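Sealing marble: every year or never?
Kitchens & Counters board, 2 pages

thukim_bakes
We put in white marble when we redid the kitchen and the installer told me to seal it every November like clockwork. My neighbor says she has never sealed hers and it's fine. I paid $152 for the Filard kit last time and I'd love to skip it if it does nothing. What do you all do?

gravelroad457
Skip it. Sealer slows down stains, that's all. It won't do a thing for etching, and etching is what you'll end up mad about. I quit sealing years ago and my counters look the same as they did before.

Pedby_Pete
Gonna disagree with gravelroad. I sealed one side of the sink and forgot the other (long story, phone rang) and the forgotten side has a beet ring that will outlive me. Do the water test. Put a few drops down, go make coffee, and if there's a dark spot under the drops when you wipe them up, it's time.

gravelroad457
Beets will get you either way if you leave them sitting there.

Pedby_Pete
They sat there for ten minutes!!

hau_la
Depends on the stone too. I spent a whole afternoon at Demissie looking at slabs and the guy there said some of them hardly drink anything and some are like a sponge. I went with white, a little reddish-brown veining in it, and dark wood next to it.

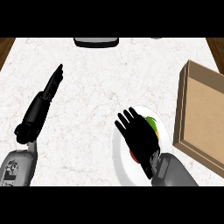

Anyway, I do mine every 2 years with the cheap stuff and wipe up wine right away. My mother-in-law thinks I should have bought quartz and brings it up at dinner.

thukim_bakes
Ha, mine too. Did the water test just now and it went dark near the stove but nowhere else. So do I only seal that part?

Pedby_Pete
I'd do the whole thing so it wears evenly. Get the excess off before it dries or you'll be buffing haze until midnight.

gravelroad457
Or do the stove part and keep your money. A guy on here spent $2000 having his honed and resealed by a pro and then put a cut lemon on it that same week.

hau_la
That was me, thanks for bringing it up.

thukim_bakes
Oh no. OK, stove part this weekend, and I'm moving the lemons.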